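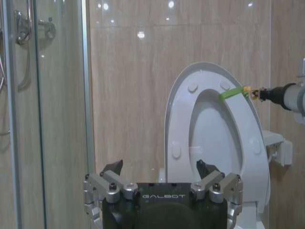 Ground-floor bathroom, Skesine House: toilet, paper holder and shower enclosure.

Skesine House Bathroom Refresh
Progress report to the Menon Fund
Prepared by Aranka Fodor, house manager
April 6, 2018

Dear Maëlys,

You asked for a short report this time. The last one ran to eleven pages, four of them on grout, and I have taken the hint.

Where we are

The ground-floor bathroom is finished apart from the snags listed further down. The beige wood-grain panels are up on the toilet wall, replacing the salmon tile that had been there longer than any of our residents and had fewer admirers. The white toilet is in, the covered paper holder is on the wall to the right of it, and the glass shower enclosure has its silver aluminum post. Residents have been using the room for two weeks. The complaints so far concern the mirror light, which is described as "unforgiving," and I'm afraid that was in the specification.

The upstairs bathroom is at the stage where it looks worse than when we started. Wiremu Tapsell, who is running the job for Dridov, calls this progress. The old tub is out. The floor under it was in better shape than we feared, so the repair allowance is mostly intact.

Money

Of the 3,000 dollars set aside for fixtures, 593 is left. That has to cover the upstairs paper holder, a new shower hose and the towel rails, and I think it will, provided everybody can live with plain rails. Évan Mallet has shown me a catalog of heated ones. I have given him back his catalog.

The paper holder took more discussion than the toilet did. We had three meetings' worth of opinion on height, reach and whether a cover was fussy. The one we bought is white and boxy, and it sits at mid-height next to the raised lid. The cover stays, mainly to keep the roll out of range of the shower, which was a real problem with the old curtain.

Cleaning

You asked in September how we meant to keep the new rooms in decent condition, given how the old ones ended up. Ngân Trịnh has written a cleaning sheet, one side of paper, now taped inside the supply closet. The toilet section is the longest, as it deserves. It wants the lid up and the inside edge done as well as the top, then the hinges, then around each of the four bumper pads on the underside, where the grime used to settle on the old seat and was left to mature. Glass gets a squeegee after every shower. Compliance with that last item is best on Mondays and falls away steadily.

We also switched to Skedik, a milder cleaner, to protect the wall panels. It smells of almost nothing, which has led two residents to conclude that it doesn't work. Ngân's position is that they are welcome to do the cleaning themselves and find out.

Snags, ground floor

Sealant along the bottom of the shower glass to be redone. Wiremu agrees.
Door still sticks in damp weather.
Mirror light, see above.
Fan timer set to 37 minutes. Nobody admits to it.

What comes next

Upstairs wall panels go on once the plumber has signed off the pipework. We ordered the same beige from the same supplier, having learned what happens when two people are each sent to buy "something neutral." I would like to hold any snag money until the sealant is done, and I would be glad of your agreement to that in writing before Dridov sends the next invoice.

Please come and see the room whenever suits you. Mornings before nine are difficult, for the obvious reason.

Aranka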